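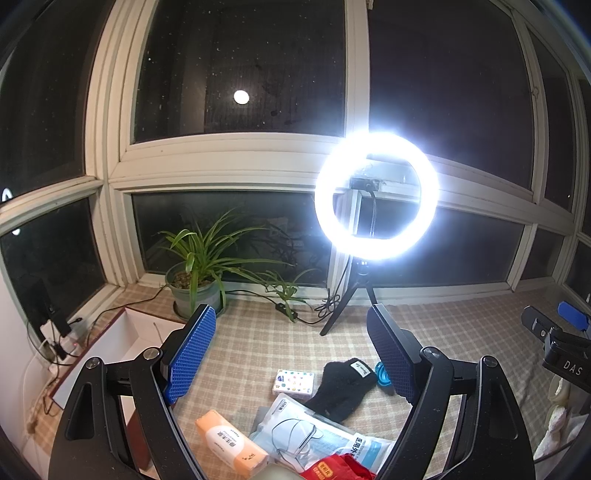

Please do not buy a second lamp before you know what the first one does for the plants, was the remark we received from Cardoso after our last report. We think the remark is correct, and this report tries to answer it.

Flikau Evening Window Project
Progress report to the Cardoso Small Grants Office
Pruvville, July 6, 2024

1. What was planned

The project started in November at the Sandari reading house in Pruvville. Its aim is simple: to keep house plants on the window ledge of the front room, to raise young spider plants from them, and to give the young plants to households of the neighborhood together with a short evening lesson by video call. The lesson is held in the evening, when most people are at home. At this hour the windows are dark, and for this we asked money for a lamp.

2. The ledge

The ledge is now arranged in the way we want to keep it. It is wide and covered with a plaid cloth in beige and tan. The cloth is washed when soil falls on it, which happens often. In our application we proposed a plastic tray in its place. We tried the tray and removed it again after two lessons, as the tripod did not stand steady on its raised edge. The money for the tray was returned to the materials line.

The spider plant stays in its round grey-green pot with a dark saucer under it. We were asked if a bigger pot is needed. At present we say no. Spider plants accept a narrow pot well, and in our experience they send out more young plants when the roots have little room. The brown potting material is lumpy. Some participants find it not beautiful, but water goes through it quickly and the roots do not stay in a wet place. We will look at the roots again in November.

A smaller spider plantlet has its place further along the ledge. The leaves of the big plant reach far to that side, and at every lesson we must take care that they are not pressed by the equipment.

3. The lamp

The lamp is a ring light on a black tabletop tripod. It has a small controller on its cable, and there is a holder in the middle of the ring. It is bought for the lesson and for nothing else. We must be clear on this point, since in our first report we wrote the words "light for the plants," and this was a mistake of wording. The lamp is on only in the evening for the lesson, 40 minutes, and then it is switched off. We do not believe this short time makes any difference for growth. The plants live from the daylight.

For the lesson itself the lamp is useful. When we show how to cut the runner, or how a healthy root looks, the hands are now well visible to the participants. The difficulty is the window. The dark glass reflects the lamp as a bright white spot, and two participants wrote that it disturbs them. If the lamp is turned a little from the glass the spot becomes smaller, but then one side of the plant lies in shadow. We have not found the best angle yet.

The glass has also small spots and dirty marks on the upper part, and with the lamp they are seen much more than in the daytime. Washing of the high panes was not in our budget. We ask your permission to pay for it from the materials line.

The extra cable is kept in a loop near the tripod. We would like to fix it along the window sill with clips, so that it does not come near the pot when we are watering. The clips are not yet bought.

4. Results until now

Lessons held: 10
Young plants given out: 44
Young plants returned to us: 2

The number of lessons is as planned. The number of young plants is higher than we expected in the winter months, when growth was slow. Both returned plants had brown leaf tips and were standing too near to a radiator. They are recovering in the back room and will be offered again.

We did not succeed with the written leaflet. The text is ready but it is too long, and the part on watering repeats what is said in the lesson. We will make it shorter and send you the new version before it is printed.

5. Answer to the remark on a second lamp

We withdraw the request for a second lamp. It would take space on the ledge that we need for pots, and it would probably put one more reflection in the glass. We propose to use the same amount in this order:

Washing of the window panes, inside and outside
Clips for the cable
Small pots and saucers for the young plants
A plain curtain to close behind the plants in the lesson, if the reflection is still a problem after the other steps

The curtain is the point on which we are least sure. It must be light enough that it does not break the leaves when it is pulled, and it must be fully open in the daytime.

6. Next period

The lessons continue on the same evening of the week. We will add one lesson on repotting, which was asked for several times. The bills for the lamp and the potting material are attached to this report. The bill for the cloth is missing, and we have asked the shop for a copy.

With thanks for your support,
Flikau Evening Window Project, Sandari reading house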